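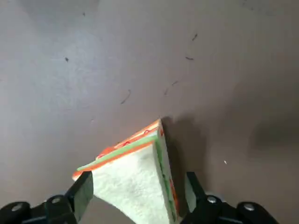
Play food for a pretend grocery corner: what to keep?
Forum: Playroom and Classroom Setup
Started Thursday, February 29, 2024

gratetti80
I'm sorting the play food for our pretend store and I have one bin to fill. Right now I have a triangle sandwich with the lettuce showing along the side, a milk carton, and a lot of odds and ends from older sets. The shelf is 34 inches wide, and I want it to look like a store, so no piles. Do you mix toy food with grocery packaging or stick to one kind?

tovar_mom
Mix. Kids go for packages they know from the kitchen. The toy food is for the lunch counter side, the packages are for the shelf.

Grevdale55
I'd keep them apart. We mixed ours and the scale was all over the place. A full-size cereal box next to a tiny plastic pear looks wrong, and the big boxes eat up the shelf.

tovar_mom
Scale has never bothered a single kid at my house.

Grevdale55
It bothers me, and I'm the one who puts it all back.

gratetti80
Size is part of why I asked. I do like the milk for the shelf. The lettering is big, and my early readers can pick out the word.
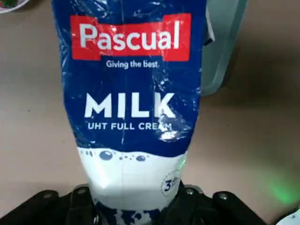

The Pascual milk carton, UHT full cream

trevov_k
That one is worth a spot on looks alone. Red label, blue background, MILK in huge letters. You can see it from across a room. Put it at the end of the shelf so it doesn't hide the small stuff.

Grevdale55
Fine, I'd keep that one. My point was more about boxes that get crushed in a week. If you use real empties, stuff them with newspaper and tape the tops shut.

trevov_k
Newspaper works. For milk and juice cartons, rinse twice and leave them open to dry for a couple of days before you tape. I skipped that once and had to throw out the whole bin.

tovar_mom
For the sandwich, do a lunch counter with a tray and a few paper plates. Price tags too. Mine are all 30 cents or 80 cents so the adding stays easy.

gratetti80
Two prices is a good idea. I'll put the sandwich on a tray by the register and the milk at the left end of the shelf. The odds and ends can go in the closet for now.

Grevdale55
Label the closet box or you'll be sorting it again next February.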